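3.2 Small Print and Tap Targets 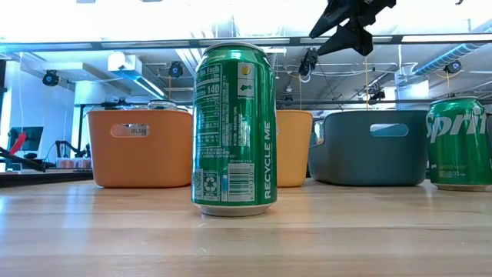
Figure 2. Back label of a green soda can, with nutrition facts, recycling symbol and barcode.

We came to the question of spacing rather slowly, after a good deal of happy tinkering with the Linuso screen templates. Mobile layouts ask a lot of a small area, and we wanted to know how tightly a settings page could be packed before people began to tap the wrong thing. Seventeen-line menus were dropped early on, and we settled on two layouts that our partners at Grondum already use in their own apps.

In March we invited 70 adults to try both layouts on their own phones, each working through 12 short tasks such as changing a password or muting an alert. The compact layout placed labels 5 pixels apart; the open one was more generous, and it scrolled – a cost we had worried over more than we needed to. People made fewer wrong taps with the open layout, and many told us kindly (and at some length) that they did not mind the scrolling at all.

Readers who know the earlier Mangubat toolkit will notice that we kept its icon set. We did so to keep the comparison fair, although a few of those icons do show their age, and we would gladly see them redrawn before the Istitz trial described in Section 4.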